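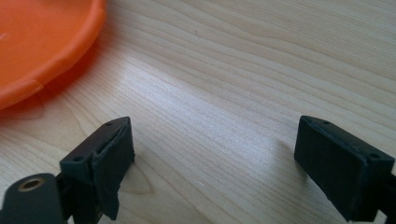
Tape on the left finger, a textured pad on the right. Budget for both.

Buying hand-held grippers: tips for people spending their own money

Most first budgets for this kind of work have a single line in them, and it says "grippers". Mine did. It was a lovely budget, easy to add up, and it lasted until the first Saturday, when I found myself in the hardware shop buying everything that should have been on the other lines.

What follows is for anyone kitting out a small table for recording household tasks by hand: tidying, sorting, putting lids on things, putting things in other things. It assumes you have read the brochures and are now feeling poorer.

Buy the pair
If the jobs you have in mind need two hands, order two grippers at the same time from the same batch. I bought one Kulent, liked it, and went back for its twin to discover that the mounting holes had moved. They had moved by very little, but a bracket takes no interest in how little. The adaptor cost more than the postage I had saved by waiting, and it looks like a school project.

Ask about the fingers before you ask about anything else
The body of the thing will probably outlive your interest in it. The fingers and pads are what you'll be paying for. Before ordering, ask the seller:
Can I buy fingers separately?
Can I buy pads separately from the fingers?
What screws do they take, and are those screws sold anywhere a normal person shops?
If the answer to the last one is a long silence, order a bag of the screws with the gripper. Order a second bag for under the sofa.

Treat pads like sandpaper
Pads are a consumable. They crease, the edges lift, a corner starts waving about, and one day it catches on whatever you were trying to put down. I allow eight spare pads for each gripper and keep them in a jam jar. Tikport sell theirs in a presentation box with a foam insert, and you can taste the insert in the price.

Tape will do as a stopgap. Put a roll on the list, decent stuff, and clean the finger first. Wrap it so the seam finishes on the back, away from the gripping face. If you tape one finger, think hard about taping the other, or you'll have one slippery side and one grippy side and a week of wondering why cups twist.

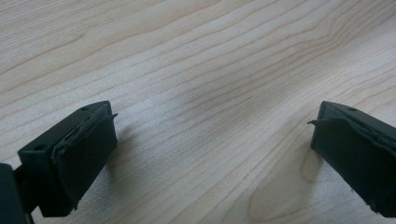

Pads with curled flaps and ragged lower edges: put spares on the order.

Check the pads before each session and write the date of every change on the lid of the jar. After a few changes you'll know your own rate of wear and can stop guessing at it in the budget. Mine doubled when I moved from plastic lids to cardboard boxes. I had not budgeted for cardboard to be an enemy.

The table
Use a table you own already if you possibly can. Pale wood is pleasant to work on and shows up dark things nicely, but it will also show you every lamp in the room. Try your lights on it before you buy more lights. I very nearly paid for a second Vidal panel when all the first one wanted was turning to face the wall.

Measure the table, then measure your reach while holding a gripper, which makes your arms longer and stupider. A table 30 inches deep is plenty for one person. The showroom will suggest something bigger. The showroom isn't paying for your carpet space.

Things to pick up
This is the cheap part, so it's where people go mad. Start with what's in the house. Lids, tubs, a fabric bin, the mugs you don't like. A soft-sided bin is good value because the sides sag differently every time you move it, and you get a slightly new problem for no extra money. Buy two of anything you can't bear to run out of. Don't buy a themed set of wooden fruit. I have one if you want it.

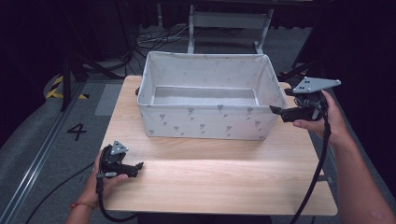
Page last changed: August. Cable section rewritten, in a mood.

Cables
Price these properly. Work out the longest route from gripper to wherever the other end lives, by way of your forearm, the edge of the table and the floor, and buy the next length up. Too long is a nuisance and too short is a second order. Add:
– hook-and-loop straps, a whole roll
– clips for the table edge
– something to keep the floor run together, even if it's only tape
– one complete spare cable per gripper

The spare isn't optional. Cables fail in the evening, and the Kevgate counter shuts at 4.30. Their delivery promise is 48 hours, which they keep, but those are 48 hours of you sitting beside a perfectly good table.

Try the weight
Hold a gripper out in front of you for as long as you mean to work without a break. Do this in the shop and don't mind the staff. Plates, cameras and cables all hang off the same wrist in the end, and a light gripper with a heavy bracket is a heavy gripper. If you can't try one, tape a tin of beans to a spatula and do the washing-up with it. It's a fair test, though I'd leave the good glasses out.

How to split the money
I don't give prices because they change faster than I edit. As a rule of thumb, I spend half on the grippers, a quarter on spares, pads and cables, and leave the last quarter alone until the second month. By then you'll know what's annoying you, and it won't be what you expected – mine was the chair.

Keep the receipts in the jar with the pads. The warranty on my pair wanted the original receipt for each, plus the serial number, which is on the underside of the part you'll have covered in tape.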